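How to clean a desk after a crayfish lunch
By Iwona Żak
Section: Home and Desk

In June many of us eat crayfish, and not everybody has a big kitchen table for it. In my home the desk must serve as the table. The eating is easy. The cleaning needs a little order, otherwise the smell stays in the room until the next morning and the red oil goes into the wood.

What you need:
One bowl with a high rim
One strong paper bag that stands up by itself
One plastic bag to put inside the paper bag
One cloth for the dry work and one for the wet work
Dish soap, warm water, half a lemon

Step 1. Prepare the place
Take away the computer, the papers and everything that you don't want to wash. If you have a large desk mat, leave it on the desk. It is much easier to clean a mat than bare wood. Put the plastic bag in the paper bag and open both of them wide before your hands are dirty. 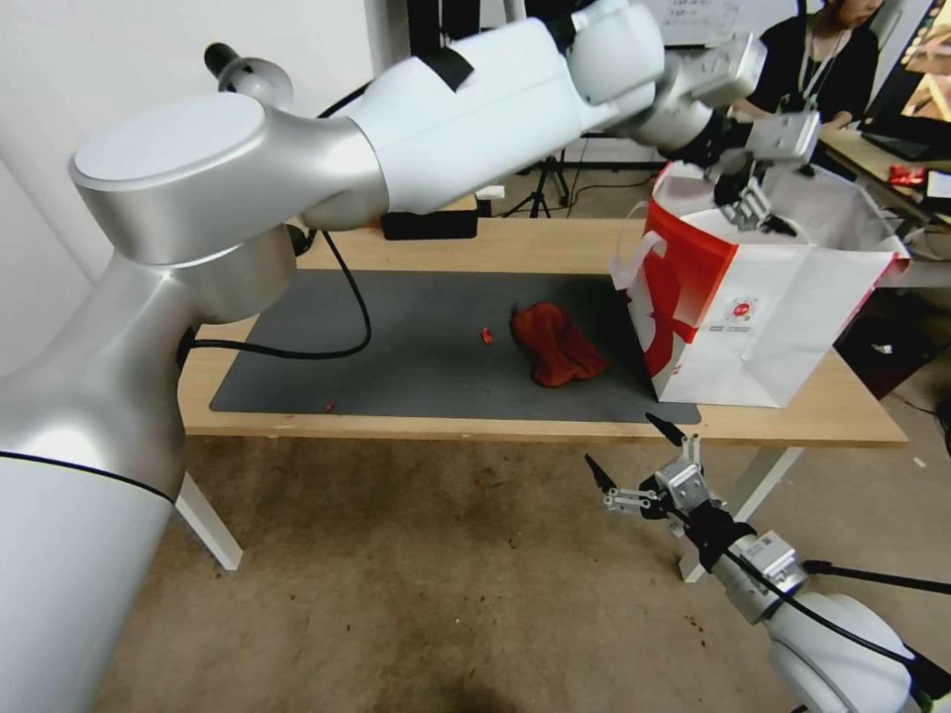 Choose one side for the bag and keep it there until the end. I am right-handed, so I prefer the right side. My sister-in-law Jadwiga Wasilewska puts her bag on the floor, but then every shell must travel over the carpet, and I don't recommend it.

Step 2. Collect the big pieces
Begin with the pile in the middle. Hold the bowl close to it, at the same height as the desk, and push the shells together with the side of your hand. Claws are sharp, so wear kitchen gloves if your skin is sensitive. Do not fill the bowl to the top.
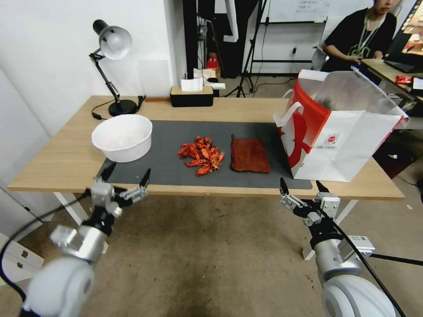

Tails and legs hook into one another, and when you lift one piece, three others can come with it. Lift slowly and give a small shake over the mat. A loose heap in the center of the mat, like this one, is a good way to work, because there is free space on every side of it. Keep the cloth folded flat next to the heap until you need it. The tissue box can stay at the back, where you can still reach it for a quick wipe of the fingers.

Step 3. Empty the bowl
Bring the bowl over the open bag before you tilt it. Tilt it a little at a time and knock the rim gently with your fingers. Tie the plastic bag at once and take it outside the same evening.

Step 4. Wipe the mat
First go over the mat with the dry cloth and gather the small crumbs toward the center. After this, use the wet cloth with soap. Rub the lemon on any place that still smells, wait five minutes and wipe again with clean water. Lift the mat and check the wood under it. 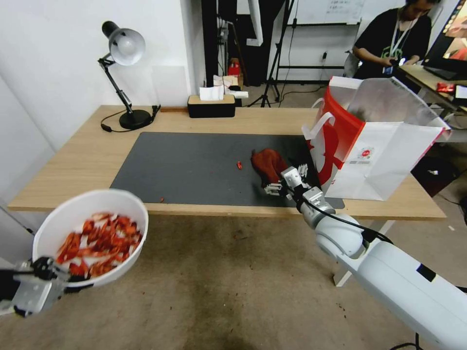
White bowl tilted, with red pieces inside; cloth and paper bag on the right.

Step 5. Wash the cloths
Rinse them in cold water first, then wash them hot and separately from your white clothes. Dry the mat flat, away from direct sun. Mine needs one night.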